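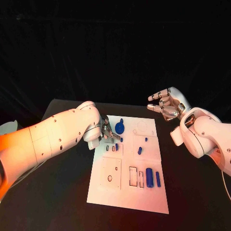
Print this page | E-mail this page

Home > Machines > Robots > How a robot collects examples

Search this site: Enter a word Go

How a robot collects examples

By Fotini Stamatopoulos

A learning system is a computer program that works out what to do by studying examples. To teach one to recognise a cat, people give it many pictures of cats. To teach one to put a peg in a hole, people have to give it something different: records of hands and pegs moving.

Pictures of cats are easy to find. Records of robot hands moving pegs are not. They have to be made, one at a time. This page explains how the work is done at the Cillus workshop in Cerkamholm.

What is an example?

In this kind of work, one example is called an episode. An episode is one try at one small job, from start to finish. "Pick up the thin rod and put it in its slot" is a small job. "Tidy the table" is too big, and would be split up.

During an episode the computer saves two kinds of information many times a second. The first kind is what the camera sees. The second kind is the position of every joint in the arms and fingers. Each saved position has a time written next to it. The times must match the camera pictures. If they do not match, the program will learn that the hand was in one place when it was in another.

A person guides the robot while the episode is being saved. The person is called the operator. When the operator's finger bends, the robot's finger bends too. The robot has not learned anything yet at this stage. It is copying.

The board

The workshop uses a flat white board with holes and slots in it. The parts that go with it are blue. There are thin pegs, short pegs, a thick cylinder and a round flat piece. Blue on white is easy for a camera to pick out.

The slots come in different widths. A thick part will not go into a narrow slot, so the fingers must choose as well as move. A round part also rolls if it is pushed from the side, and the hand has to deal with that.

The two hands do not always do the same amount of work. One may be at the round piece with its fingertips while the other waits over the far side of the board. The waiting hand is saved as well. Staying out of the way is something the program has to learn.
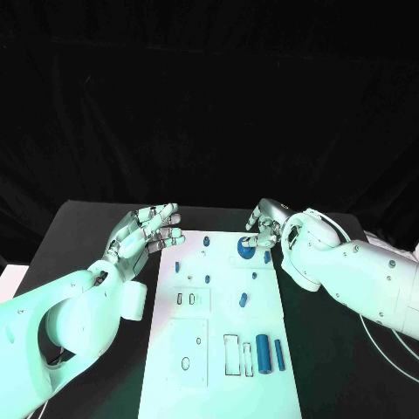
Changing things on purpose

If every episode looked the same, the program would learn only that one look. It might work in the morning and fail at 4 o'clock, when the light had changed. So the workshop changes things between sets of episodes.

The parts are moved. The board is turned a little. The lamps are set to another colour, and under a strong pink light a white board looks pink. The blue parts are the same parts, but the numbers the camera sends to the computer are different. The program has to find the peg in all of them.

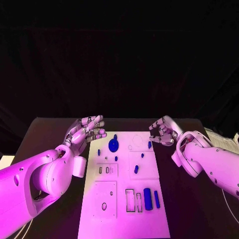 Only one or two things are changed for each set. If the engineers changed everything together and the program then did badly, they would not know which change had caused the trouble. The curtain behind the table is black and stays where it is, so that people walking past do not appear in the background.

Each set has a sheet of settings, called a Stetel sheet. It lists the lamp colour, the places of the parts and the name of the operator. One set is 100 episodes.

Sorting the episodes

Not every episode is kept. A checker at Söderlund, the company that stores the records, plays each one back and gives it a label. The labels are "done", "not done" and "spoiled". A dropped peg is "not done". It is still kept, as it shows the program what a mistake looks like. A camera that stopped halfway through is "spoiled", and that episode is deleted.

In December the workshop recorded 139 episodes of one peg job. The checker marked 17 of them as spoiled. Most of these had a gap in the joint positions caused by a loose plug.

Words to know

Episode: one recorded try at one job.
Operator: the person who guides the robot.
Joint: a place where an arm or finger bends.
Label: a word added to a record to say what happened in it.

Back to Robots | Next: How a program is tested

Print this page | E-mail this page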